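October
Posted by Blandine Fleury

We use cookies to remember your reading settings. By staying on this page you accept them.

Up too early again, with the equipment list on my knees and cold toast. Engelbert wants an answer on the second pair of arms before the end of the month, and I still don't have one I'd put my name to.

The Pirnora quote came back overnight. Gripper fingers, one set, 738 euros, and that's before delivery. I read the line twice to see if it meant a box of them. Delivery is 30 days if they have stock, and the man on the phone went quiet when I asked whether they did. Lerley are cheaper but want us to sign for 4 years of support, with a page of things the support doesn't cover. I crossed out the word "partnership" in the margin of their letter, which did nothing except cheer me up.

Mirjam thinks I'm being mean about it. She says the tea task goes well enough to justify the money, and that people understand tea. I said people also understand a kettle. We left it there, and I spent the rest of the morning at the bench with my notebook, trying to work out what we'd be paying for.
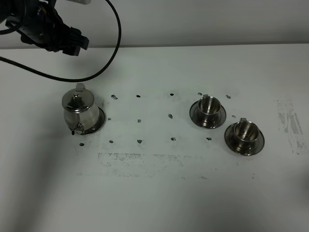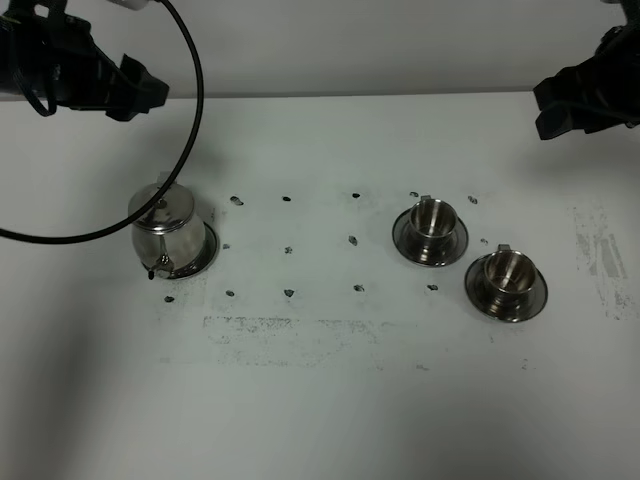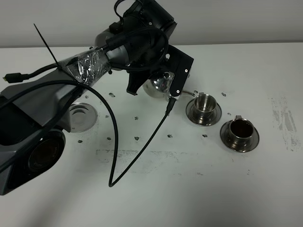 Plastic film round the joint, zip tie with its tail left long. I put "tidy wrapping" on the list with no price against it. 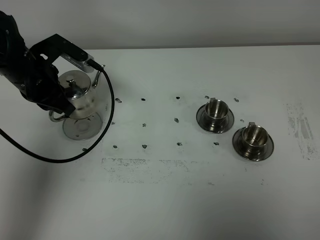 Do we need to buy the second pair this year? I don't think so, and I would spend the money on spares and cable guides for what we've already got, then look at it again in spring.

Wrote that out in almost those words for Engelbert and then sat on it until after lunch. He doesn't like an answer that short. He'll ask what the spares come to, so I did the sum properly: fingers, connectors, a few metres of cable, clips, two new table tops. The table tops were Hajar's idea. She is sick of scrubbing at old tape and wants something that wipes down, and I can't argue with her, having tried it myself with three kinds of cleaner. It still comes out well under the Lerley deposit.

What bothers me is the time saved, as they call it. Florian's planning sheet has every new arm working from the day it arrives. When did that ever happen here? The last delivery sat in the corridor while we waited for a power supply, and then for the right plug, and then for Florian to come back from holiday. He has promised to change the sheet. I asked him to put in 5 weeks of nothing at the start and he looked at me as if I'd suggested burning the money in the car park.

Sproģis rang at four, selling. They now do leasing, apparently, and would I like a brochure. I said send it. Leasing might suit us -- I don't say it does -- but I want to see who pays when a finger snaps, and I know what the small print will tell me.

Must ask Mirjam whether the Wetus people ever sent back our deposit. She thinks they did. I can't find it anywhere in the accounts, and I've been through October twice.

Note to Engelbert goes tomorrow. Buy bread, and ring the plug supplier before nine.

Get new entries by email. Enter your address to join the newsletter. You can unsubscribe at any time.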